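Craft & Hobby Help > Woodwork and Home Projects > Finishing

Small board for kids' shape blocks: oil it, varnish it, or leave it alone?

Asked 19 May 1999 | Viewed 1,457 times | 2 answers

I glued up a little play board for my two-year-old's shape blocks and now I can't make up my mind about the finish. It's maple, three planks edge to edge, sanded to 220 so far. The blocks are the plastic kind with ridges all over them, and she drags them back and forth across the board like she's plowing a field.

My first thought was mineral oil because I already have a bottle for the cutting boards. My brother-in-law says oil will make the blocks greasy and I should brush on polyurethane and be done with it. I'm a little scared of poly because the last thing I brushed it on (a step stool) came out looking like it had been dipped in syrup. Also, she's at the age where everything gets licked, board included.

Other question, do I need to do anything about the seams? I can just barely feel one of them with my fingernail. And does it need feet? It slides on the kitchen table but I mostly plan to use it on my workbench when she's out there with me.

Thanks! This is only my second glue-up so go easy on me.

Answer 1 (marked helpful by 4 people)

Just varnish it. Oil is for salad bowls. Two coats, sand in between, you'll be fine. Don't bother with feet.

Comment from the asker: Two coats of what, though? Gloss? Water base?

Comment from Answer 1: Whatever you have.

Answer 2 (accepted by the asker)

I'd go a different way from the poster above, and I've made a few of these now, for my own kids and then for my sister's, so take it for what it's worth.

First, the seam. If your fingernail catches on it, fix that before you put anything on the wood. A card scraper is best but a flat block with 150 paper will do it, just keep going the long way with the grain and check it every few strokes. Don't use your fingers behind the paper or you'll dig a little valley. Then back to 220 and stop there. I once took one all the way up to 900 because I had a sheet of it lying around from polishing something else, and it was a total waste of an evening. Feels like glass, and the blocks skate right off it!
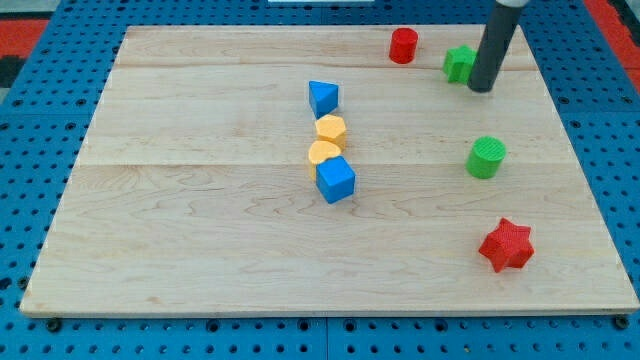 For the finish I like a wiping oil, thin, on with a rag and off again after ten minutes or so. I've used Zoltodov clear for years and Sqalli wood oil before that, and I couldn't tell you the difference except the Sqalli can was harder to open. Read the label and make sure it says okay for toys once it's cured, then wait out the full cure time, even if she's standing there asking for it. The mineral oil you have won't hurt anything, but it never really dries, so your brother-in-law has a point about greasy blocks. All those ridges will pick it up, and then they pick up crumbs, and then you're at the sink with a toothbrush.

Keep it pale if you can. Bright blocks look so good on blond wood, and I think it helps little ones pick out the shapes (my nephew could find the star from across the room long before he could say it). I stained one dark walnut, hated it, and gave it to the dog's corner for his bowls.

Do both faces and the edges the same, or it might cup on you in July when it gets sticky out. Round the edges over a bit while you're at it.

Feet, no. On the kitchen table put a scrap of rubbery shelf liner under it. I get mine at Lendley by the roll, Sindska makes one too but it's thinner.

Comment from the asker: Scraped the seam last night and it's gone, I can't find it with my nail anymore. Going with the wiping oil. How long between coats?

Comment from Answer 2: Overnight, longer if your garage is cold. Hang the rags out flat to dry, don't ball them up in the trash!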